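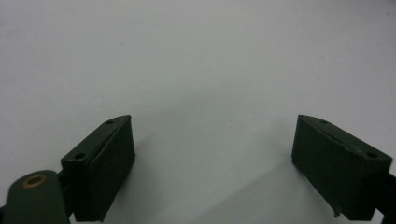 Pre-power inspection, hand-held gripper no. 4 (the Bellis build), October 9, 2023. This is the fourth one to come off our bench at the Jollau shared workshop and I'm thrilled with how the printed parts are going together. The fingers are the second design, the wedge shape with the slanted top and the flat contact face, and they're in the dark olive green we settled on after Tâm found a good spool of it. Each one has its two small round holes along the top edge, and you'll see those come up again and again below, so get to know them. There's also a little nub near the bottom of the right finger, which gets its own line in section 2.

Inspected by: Myfanwy Ellis
Second pair of eyes: Brijesh Garg
Checklist version: the August one, with Rachid's changes pencilled in and now typed up

Marks used: OK, FIX (do it before power), WATCH (fine for now, look again next time), N/A.

1. Before you touch it

1.1 Battery out and on the shelf, not on the bench. OK
1.2 Safety glasses on, sleeves rolled, lanyards off. OK
Comment: Brijesh had his membership tag dangling. Tag now in pocket.
1.3 Bench clear of offcuts and swarf for an arm's length either side. OK
1.4 Build sheet open at the right page. OK
Comment: the sheet still says "see Vemik drawing" for the linkage. We stopped using that drawing two grippers ago. Pilar, could you swap in the new one when you get a minute?

2. Fingers

2.1 Layer splits. Flex each finger gently by hand and look along the contact face. OK
2.2 Contact faces flat. Lay a steel rule across, hold it up to the window. OK left, OK right
Comment: really lovely result! Printing them face down on the textured plate was Tâm's idea and it beats all the sanding we did on number two.
2.3 Burrs, nubs, stringing, chipped bits. FIX
Comment: small irregular bump at the lower edge of the right contact face. I can't tell whether it's a leftover bit of print or a chip. Look at it under the magnifier first. If it's leftover, trim with the flush cutters and finish with a fine file, cutting away from your other hand. If it's a chip, print another finger.
2.4 Both holes in each finger open and round. OK
2.5 Tips level with each other when the jaws are open. OK
Comment: checked by eye, then with the square. No complaints.
2.6 Scuffs and worn corners. WATCH
Comment: slight scuffing on the outside of the left finger, with the green going lighter at the corners. Cosmetic as far as I'm concerned. Brijesh would like it noted that he prefers them shiny.

3. Linkage and pivots

3.1 Brass-coloured ring at the rounded end of the left arm sits flush and doesn't spin in the plastic. OK
3.2 Same check on the other side. OK
3.3 Side play at each pivot. Hold the arm, wiggle the finger. WATCH on the left
Comment: there's a whisker of movement on the left that I don't feel on the right. Not enough to stop us. If it gets worse, try one thin washer before you go reaching for a new arm.
3.4 Screws snug, threadlock on anything going into metal. Never threadlock against the plastic. OK
Comment: I'm leaving that last bit in for all the new members. Threadlock can craze some plastics and you may not see it until the part lets go.
3.5 Full travel by hand, open to closed, ten slow strokes. OK
Comment: smooth all the way. I did an extra ten for the fun of it.
3.6 Black mounting piece behind the right finger: gap stays clear through the whole stroke, nothing rubbing. OK

4. Pinch points

4.1 Everyone using the gripper has been shown where it can nip: between the contact faces, and where the arm meets the finger block. OK
4.2 Hand guard fitted behind the trigger. OK
4.3 Spring return releases when the trigger is let go. OK
Comment: good snap to it. Keep your face back when you test this, it's quicker than number three.
4.4 Stop screw set so the arms can't fold past centre. FIX
Comment: the screw is in but the lock nut is only finger tight. Rachid has the small spanner, or he did when we packed up.

5. Wiring and electronics (still unpowered)

5.1 Encoder lead strapped down and clear of both arms through full travel. OK
5.2 Connector latched. Tug it. Tug it again. OK
5.3 No bare strands at the screw terminals. OK
Comment: ferrules on everything this time. So much tidier.
5.4 Fuse in the holder and matching the build sheet. OK
5.5 Continuity between battery negative and the metal frame plate. N/A
Comment: this build has a plastic plate. Line stays in for the Eseck version, which doesn't.

6. First power

6.1 Both FIX items above closed and initialled. Not yet
6.2 Battery in, one person on the switch, one on the gripper, nothing between the fingers. Not yet
6.3 Encoder counts up on closing and down on opening. Not yet
Comment: when you get here, write down the fully open reading. Number three gave 803 and I'd love to know how close we land. If it's out by more than 11, recheck the magnet before blaming the software.
6.4 200 open and close strokes, then redo all of section 3. Not yet
Comment: split it between two people. Your forearm will thank you.
6.5 Feel the board and the regulator with the back of a finger after switching off. Not yet

Result: hold. Don't fit the battery until 2.3 and 4.4 are done.

General comments

M.E.: I'm so pleased with this one. Two fixes on a first inspection is our best yet, and neither should need more than hand tools. Spare fingers are in the blue tub under the bench, left and right mixed together, so check the slope of the top edge before you bolt one on. (They go on backwards quite happily. I've done it.)

B.G.: Agree with all of the above. I'd add a line for trigger feel in the next version, something like "returns fully from a slow release", as 4.3 only tests a quick one. Could we also move 2.5 to after the pivots? Any play in the arms will throw the tips off and then you end up doing it again.

P.E.: Read this at home. Will sort the drawing reference. Happy with Brijesh's trigger line, and yes to moving 2.5.

R.M.: Spanner is back on the hook.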